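Groltico Hand-Held Teaching Kit
Set-Up and Recording Guide

Section 4: Showing the Task (Counter Wiping)
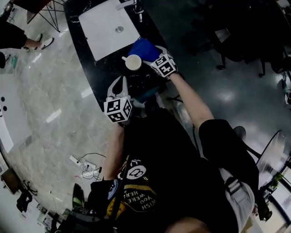 By now you should have finished Section 3, which means both grippers are charged, the head camera is strapped on, and you have made your peace with how you look. Section 4 covers the part everyone skips ahead to: doing the chore yourself, with a gripper in each hand, so the robot can learn it from you later.

We use counter wiping as the first task. It is short, it needs few props, and a bad take costs you nothing but a bit of pride. Cup stacking and drawer opening are in Section 5. Please resist.

4.1 What you need

Two hand-held grippers, left and right, with marker cubes fitted
Head camera on its strap
Murkach recorder, connected and showing a steady light
One cloth, in a color that stands out from your counter
One cup or mug with a handle
A counter you can reach while sitting or standing

Note: A glossy counter is fine as long as no lamp is bouncing straight off it into the camera. If you see a white glare patch in the preview, move the lamp. Moving the counter is also allowed but takes longer.

4.2 Before you start

1. Sit or stand where you will work, and stay there. The arm you are teaching is bolted down and will not be impressed by your footwork.

2. Look down at the counter and check the preview. Both cubes should be in view when your hands are at rest. If you see mostly your own shirt, tilt the camera forward one click and try again.

3. Turn each gripper slowly at the wrist. The preview draws a green outline around any cube it can read. An outline that flickers usually means a smudge on the cube. Use a clean, dry cloth. Do not use the task cloth, however handy it is.

4. Route the cables away from your feet and your chair. Power strips go on dry floor, well back from the sink.

5. Open and close each gripper fully, 2 times. The recorder beeps once per hand when it has the range. If you get one beep instead of two, the hand that did not beep is the one you were sure you had done.

CAUTION: Keep the grippers, cubes and recorder out of the sink. The fingers can be wiped down. The electronics behind them cannot, and the warranty department has heard every version of the story.

4.3 Recording a take

1. Place the cloth on the counter beside the cup. A crumpled cloth is better than a folded one. Real kitchens do not come folded.

2. Hold both grippers still over the near edge of the counter until the recorder beeps.

3. Bring one gripper down on the cloth and press lightly. The fingers should sink into the fabric a little. If they bend sideways, you are scrubbing a barbecue. Ease off.

4. Wipe in slow strokes away from the cup. Keep the cube facing the camera as much as your wrist allows.

5. Leave the other gripper open and in view, even when it has no work to do. An idle hand is still part of the recording, and a hand that wanders off to scratch a nose will be learned faithfully.

6. When the stroke area is done, lift the gripper clear, return to your starting position and hold still until the second beep.

7. Put the cloth back somewhere slightly different and go again.

Note: Step 7 matters more than it sounds. If the cloth starts in the same spot every time, the robot will learn to wipe that spot with great confidence, cloth or no cloth.

A full wiping set is 80 takes. Split them however you like, but swap the wiping hand at the halfway point. Most people's second hand is clumsy, and this is useful to have on record.

4.4 Things that spoil a take

Sleeves. A long sleeve can slide over the cube. Push it up or wear something short.

Helpers. Other people may be in the room, but their hands should stay off the counter until the second beep. Advice may be given at any time and is not recorded.

Talking with your hands. You are holding two grippers. Everybody forgets.

Knocking over the cup. Do not stop. Finish the take, then press the side button to tag it. Tagged takes are kept in a separate folder and are useful for teaching recovery. Our trainer Maja Wysocka has contributed more to this folder than anyone else on staff and would like it known that she did it on purpose.

4.5 Checking the set

1. Connect the recorder to the computer and open Liltus.

2. Choose Review, then Hands. Each take appears as two lines, one per gripper. Smooth lines are good. A line with a gap means the cube was hidden.

3. Delete any take where a gap crosses the moment the gripper touches the cloth. Short gaps elsewhere are filled in for you.

4. Record replacements for whatever you deleted. Do this the same day, with the same light, before somebody cooks on your test area.

5. Choose Export and pick your arm from the list. Owners of the Ahmadpour mount should select the mirrored layout, or the robot will wipe with the wrong hand.

If you see error 148, the two grippers were swapped between takes. Check the letter on each handle. If you see error 2293, the recorder is full. Move the finished takes off it and carry on from where you stopped.

4.6 Putting things away

Switch off the grippers before you set them down, or the recorder will log the table as a very patient operator. Fit the cube covers, coil the cables loosely, and let the cloth dry before it goes back in the case.

Continue to Section 5, Cups and Drawers.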